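Who Is Really Doing the Work? How People Show Robots What to Do

You have probably seen a video of a robot folding a shirt or pouring a glass of juice. Maybe there was cheerful music playing. Maybe the person talking said, "Look, it does everything all by itself!"

Does it? Before you believe that, there is one question you should ask. Where is the person?

Very often, there is a person. They might be standing next to the robot, or sitting in another room. And they might be doing most of the thinking.

Two ways to show a robot a job

Let's say you want a robot arm to pick up a block and put it in a tray. One way is to write out every move as a list of instructions in computer code. That works well if the block is always in the same spot. If the block moves over by the width of your thumb, the robot may grab a handful of air.

So people tried showing robots what to do instead. There are two main ways to do that.

The first is showing by hand. You take hold of the arm and push it through the job, the way a coach might hold your elbow and swing the bat with you. The arm goes loose so you can move it. Sensors in its joints keep track of how far each one bends, and the computer writes it all down.

The second is showing by remote control. The person doesn't touch the robot that does the job. They might move a joystick, or wear a special glove, or hold a second, smaller arm that the big one copies. Bend the small arm and the big arm bends. Squeeze the small handle and the robot's fingers close. The grown-up word for this is teleoperation. "Tele" means "far away," even if the person is only sitting across the table.

Either way, you end up with a recording called a demonstration. It holds the moves the arm made, and usually what the robot's cameras saw while it was making them.

Then comes the learning part (sort of)

After a person has made a lot of demonstrations, a computer program looks for patterns in them. When the camera saw this, the arm did that. If it finds good enough patterns, the program can try running the arm without anyone steering.

People call this learning. I use that word too, but I use it carefully. When you learned to pick up a cup, you also found out what cups are for, and that you shouldn't throw one at your brother. The robot got none of that. It got a big pile of pictures and a big pile of moves.

How big is the pile? Elsa Keskinen spent a year making demonstrations for a robot arm called Kuvov. Her job was picking up blocks and setting them down. She made 578 demonstrations before her team thought the program was ready for its first real test.

"My wrist hurt before the robot could do anything," she told me. "I'd do 60 in a morning. By the end I was dreaming about blocks."

The test was on a Friday. Kuvov picked up the block nicely, and everyone clapped. Then somebody closed the window blinds, the light in the room changed, and Kuvov reached for a shadow.

Elsa's team didn't give up. They made more recordings, with the blinds open and with the blinds closed. They used a red cloth on the table and then no cloth. The program got better. It also needed 200 more demonstrations to get there, and every one of them was Elsa.

Why is picking things up so hard?

Try this. Pick up a pencil with your eyes closed. Easy, right? Your fingertips can feel where the pencil is, whether it's slipping, and how hard you're squeezing. You don't even think about it.

Now put on the thickest winter gloves you own and pick up the pencil using one finger and your thumb. Keep your wrist stiff. That is a bit closer to what a robot has to work with. A lot of robot hands, called grippers, have only two fingers, and the fingers can't feel very much. Some can't feel anything at all.

Shiny things make it worse. A robot with a camera has to figure out where an object is by looking at it, and shiny wrapping bounces light all over the place. Each time the object tilts, the bright streaks jump to new spots. You know that a streak of light isn't part of the thing you're holding. The program has to be shown, over and over.
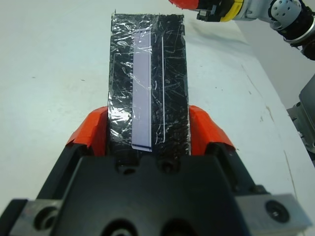

Tall things are tricky too. If you grab a tall block near the bottom, the top can swing or tip when the arm moves fast. A person who is steering will notice the wobble and slow down. Will the program slow down too? Only if slowing down is in the recordings, and only if it picks up on that pattern and not on something silly, like the color of the table.

Programs do pick up on silly things. Roland Horrocks, who checks robot recordings for mistakes, found a batch in which the person had paused before every grab to push up their glasses. The program learned the pause. It stopped before every grab, waited, and went on. It had no glasses.

Be a robot detective

Companies like to show their robots on a good day. That isn't always a lie, but it can leave a lot out. When you watch a robot video, here are some things to ask.

Is someone steering? Some videos tell you in tiny letters at the bottom. Some don't tell you at all. Look for the word "teleoperated." Look for the word "autonomous" too, which means nobody is steering.

Is the video sped up? Watch for people walking by in the background. If they zip past like ants, then the robot is a lot slower than it looks.

How many tries did it take? One perfect shirt doesn't tell you about the shirts that ended up on the floor.

What happens if you change something? Move the cup. Turn off a lamp. Use a different shirt. A good test has surprises in it.

Last October I went to see a robot called Saliba at a show in Brondness. The sign said it could sort toys "just like you do." It sorted toys very nicely for ten minutes. Then a girl in the front row asked if it could sort her mitten. The man in charge said they would have to stop there for today.

I thought hers was the best question anyone asked.

So is it all a trick?

No. Showing a robot by hand or by remote control is a real and useful idea. Steering from far away can keep people out of dangerous places, like the bottom of the sea or a building that might fall down. In those jobs nobody minds that a person is doing the thinking. That's the whole point!

And programs that copy people have gotten better. They can now do some jobs that were very hard to write out as a list of instructions, such as handling soft cloth. I have watched it done, and I was impressed for a good five minutes.

I just don't think we should forget Elsa. When a robot picks up a block by itself, it's using moves that came from a person with a sore wrist. If someone tells you a robot taught itself, ask them how many demonstrations it was given, and who made them.

Try it at home

You need two people, a scarf and a plastic cup.

One of you is the robot. Tie the scarf over the robot's eyes. The other one is the operator, who stands behind the robot and gently moves the robot's arm to pick up the cup. Do it five times in exactly the same way.

Now the operator steps back and the robot tries alone. Did it work?

Put the cup somewhere else on the table and try again. The robot isn't allowed to feel around for it. Then trade places, and see how many turns the new robot needs before it can get the cup in both spots.

Words to know

Demonstration: a recording of a person showing a robot how to do a job.

Gripper: the part of a robot that grabs things.

Teleoperation: steering a robot by remote control.

Autonomous: working with nobody steering.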